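Guide the arm by hand first

October 10, 2018

At Zastix in Tandness I spent 15 days teaching a robot arm to put coloured blocks in a basket. For the first six I used a remote control. After that I took hold of the arm and moved it myself. I think most workshops should start with the second way – and keep the remote for later.

With the remote, my eyes were on the block and my thumbs were guessing. I came in too high, then too far left, then closed the gripper on a corner. The arm learns from whatever it is given, so it learns the dithering as well. We recorded 474 goes in all, and the hand-guided ones were the ones I would keep.
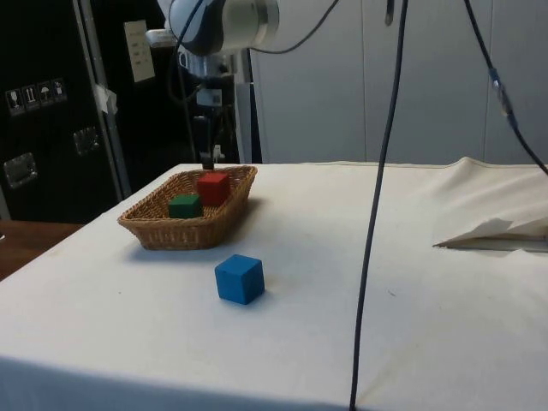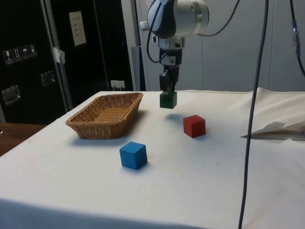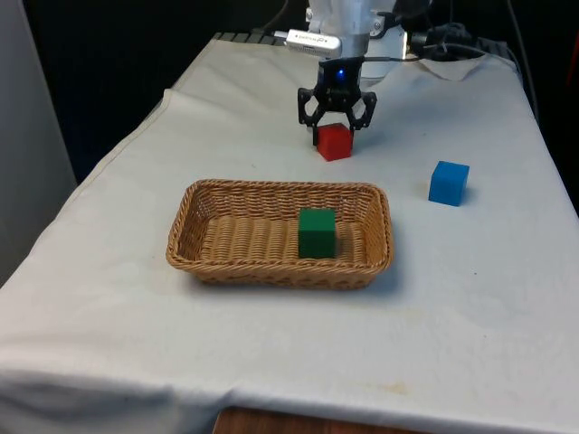
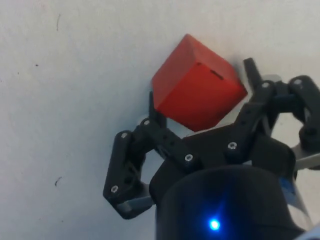 Teaching by demonstration with coloured cubes; the basket appears in the first three pictures.

The people at Baumgartner disagree. They say a hand on the arm pushes harder than the motors would, and that the remote shows what the machine can really do. That is fair for heavy parts. For a small block on a cloth it hardly matters.

Cost comes into it too. In Hornurthorpe a new starter needed up to 2 hours before the remote felt natural. Guiding by hand took a few minutes to pick up, and older staff who disliked the controller were happy to try it.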